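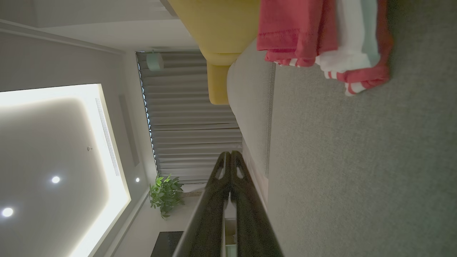

Second stop: the show apartment at Kelluder

After the curtain workshop we walked over to the show apartment, where Traltex presents its fabrics in a finished room. Our guide was Brigitta Hämmerli, and she asked us first to look up. The ceiling has a large recessed panel with hidden light along the inner edge, and three small downlights are set into it. A long narrow air vent runs beside the panel. I liked this soft light very much and I would like to have it at home, but my ceiling is too low.

The gray pleated curtain was the main reason for our visit. Mrs. Hämmerli told us that this model costs 1,299 for a wide window, with the sewing and the hanging included. My colleague Nabila Farouk found it expensive. I also found it expensive - but the folds fall very nicely, and with the green plant beside it the gray does not look cold.

We asked many questions about washing. The answer was that the fabric can be washed at home on a gentle program, but the pleats must be steamed again after. In the workshop they do this for 80 curtains in a month, and October is the busiest time.

At the end we received a small book of fabric samples. The next stop was the paint store, and there we had coffee.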